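Unit 5: Sorting Small Parts by Colour

Course notes » Workplace Organization » Unit 5
Previous unit | Next unit

Prepared by Ida Sperling
Revised Jan 27, 2018

5.1 Purpose

Sorting is the placing of mixed items into groups according to a stated rule. The rule must be written down before the first item is moved. In this unit the rule uses one property only, colour, and the items are toy building bricks. Bricks are cheap, hard to damage and easy to tell apart, so errors in the method show up quickly.

Students who completed the Katik exercise in November will already have the recording sheet. The same sheet is used here, with the column for size left blank.

5.2 Work surface and tray

The surface should be flat, pale and wiped clean. A patterned surface is acceptable if the pattern is faint and does not share a colour with the items. The tray stands toward the back, so that the open area in front of it is free for the unsorted pile. Compartment walls need to be high enough that a brick laid against one does not roll or tip into its neighbour.

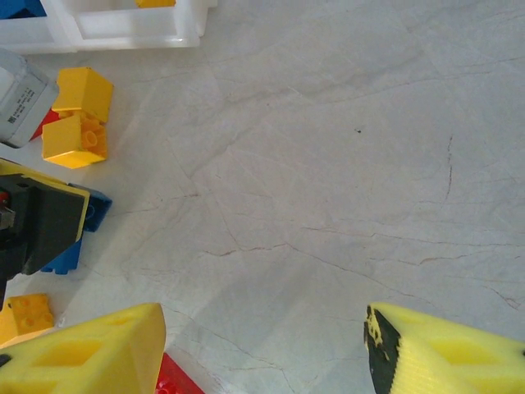 Figure 5.1. Compartment tray and yellow bricks on a marble-look surface.

Note the terms used from here on:

Pile – all items not yet sorted.
Seed – the first item placed in a compartment. It marks the class for that compartment.
Stray – an item belonging to no class in the rule, or one found outside both pile and tray.

A stray is never put in a compartment to get it out of the way. It is set to one side and entered on the sheet under "Other". Anything on the surface that is not a brick is a stray for the purposes of this unit.

5.3 Seeding the compartments

With three classes and three compartments, each compartment takes one class. Seeding is done before the main sort. One red, one blue and one yellow brick are taken from the pile and placed left, middle and right in that order.

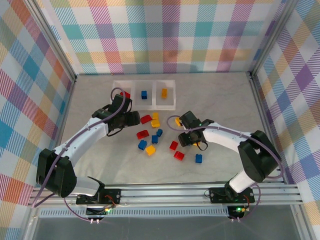
Once the seeds are in, the order is fixed until the tray is emptied. Changing it partway through is the most common cause of mixed compartments, especially where two people share a tray. Labels are an alternative to seeds, but they have to be read, and a matching colour can be checked at a glance.

5.4 Order of work

Two orders are in general use.

(a) By class. All red bricks are moved, then all blue, then all yellow. The eye searches for one colour at a time, and the hand returns to one compartment.

(b) By position. The nearest brick is moved first, whatever its colour. Searching is reduced, but each brick requires a fresh decision.

For small piles the difference is slight. In the Cameck trial sheets, method (a) took 70 seconds and method (b) took 60, with more misplacements under (b). For the large mixed lot of 165 pieces the results were less clear – see the Ackah worksheet.

Bricks lying against each other should be separated before lifting. A brick resting on its side is sorted as it lies; orientation is not part of the rule.

5.5 Checking

Check each compartment against its seed, then check the surface, including the strip directly in front of the tray. Record misplacements before correcting them.

5.6 For next class

Complete the sheet for both methods and bring it to the Zusville room. Read sections 6.1 and 6.2, on sorting by two properties.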